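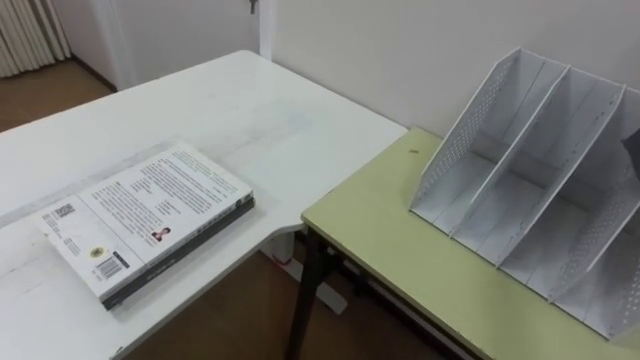
¿Se puede recuperar una masa madre que lleva todo agosto en la nevera sin que nadie la toque? Casi siempre se puede, con harina integral, agua templada y un par de días de paciencia; lo que ya no tiene arreglo es el moho de color, y eso va directo a la basura.

## 6 de septiembre, obrador

Vuelta al cuaderno. La última entrada es de antes del cierre y no entiendo mi propia letra en la mitad de las líneas, así que esta vez escribo despacio (a ver cuánto me dura).

Saqué los dos tarros a primera hora. El de centeno tenía un dedo de líquido gris por encima y olía a quitaesmalte que tiraba para atrás. El de trigo, menos líquido pero más agrio, casi a vinagre de manzana. Ni rastro de rosa ni de naranja en las paredes, y eso era lo que me tenía preocupada, porque la goma del tarro de centeno lleva rajada desde primavera y siempre se me olvida pedir otra.

Tiré el líquido, rasqué la capa de arriba y me quedé con una cucharada del fondo de cada uno. Refresco de toda la vida: 10 g de madre, 30 g de harina, 30 g de agua. Para el centeno usé la integral de Pradanon, la del saco abierto; para el trigo, la de fuerza de Celero, que para esto me sobra fuerza por todas partes pero es la que había. Agua del grifo reposada. Los dejé encima del horno apagado, en el rincón donde pega el sol de la mañana.

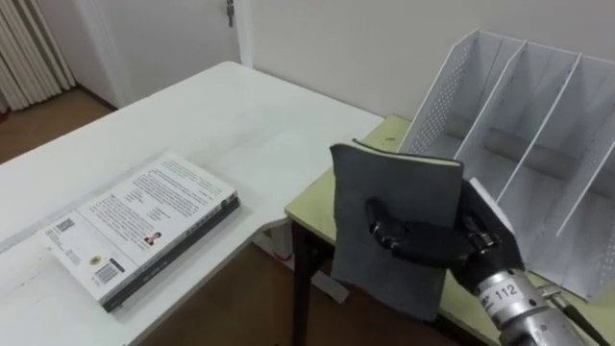
*Lectura: 2 min*

Al mediodía el centeno ya tenía burbujas pegadas al cristal. ¡Qué alegría me da siempre este bicho! El trigo, nada, una pasta lisa como cola de empapelar. No me asusto, el de trigo siempre ha sido el lento, y además sospecho que la cámara estuvo demasiado fría la última quincena: alguien bajó el termostato a 2 grados antes de irnos y así se quedó.

Apunte para el que toque el termostato: ahí dentro queremos algo más alto. Lo he pegado con cinta en la puerta, pero lo dejo también escrito, que la cinta se cae con la humedad.

Mientras esperaba me puse con la prueba pendiente de la espelta. La idea era repetir la hogaza que salió plana en julio y cambiar solo el agua, y al final cambié el agua y el reposo, o sea que como experimento no vale gran cosa. Lo hice con levadura comercial para no depender de los tarros. La masa se dejaba plegar mucho mejor, eso sí. En julio se me abría como una tortita en cuanto la soltaba, y esta aguantó la forma en la mesa hasta que fui a buscar el banetón (que estaba sin enharinar, claro, y hubo que correr).

Horneada en el Jakab pequeño con vapor al principio. Subió bien por un lado y por el otro menos. El Jakab sigue calentando más por la izquierda y ya me he cansado de escribirlo, pero lo escribo. Giro la pieza a media cocción y sale decente. La miga, pendiente de corte mañana, que en caliente siempre me engaño. 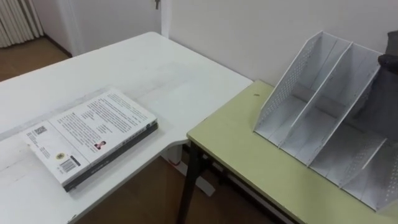 Y otra cosa del Jakab, antes de que se me vaya: el temporizador pita pero no corta. Lo descubrí con la bandeja de colines, que se ha quedado de un marrón muy serio. Me los he comido igual, con aceite.

Segundo refresco de los dos tarros a última hora, mismas proporciones. El de trigo por fin huele a yogur y ha levantado un poquito, la goma marcadora se quedó por debajo de la línea de la masa. El de centeno se había desbordado dentro del cuenco de seguridad. Menos mal que puse cuenco.

Llegó también el pedido de Sultcombe. Faltan las rasquetas y han mandado el doble de papel de horno. Albarán 707, lo dejo en la carpeta azul para reclamar. El papel me lo quedo si no lo cobran.

Pregunté en el grupo si alguien lava la madre antes de refrescarla cuando viene tan ácida, con agua y un poco de azúcar. 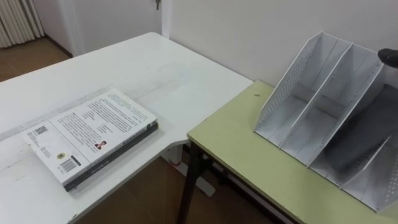
Una compañera contestó que ella dejó de lavarla hace tiempo, que le funciona mejor hacer refrescos cortos y seguidos con mucha harina, y que si al tercer día sigue sabiendo a vinagre la usa para galletas saladas y empieza otra. Me convence bastante. Lo del azúcar me daba pereza de todas formas.

Para mañana:

- refrescar los dos tarros nada más llegar, el de trigo con la mitad de madre
- cortar la espelta y anotar la miga
- reclamar las rasquetas
- goma nueva para el tarro de centeno
- mirar si el saco de Celero tiene bichitos, que me pareció ver algo al cerrarlo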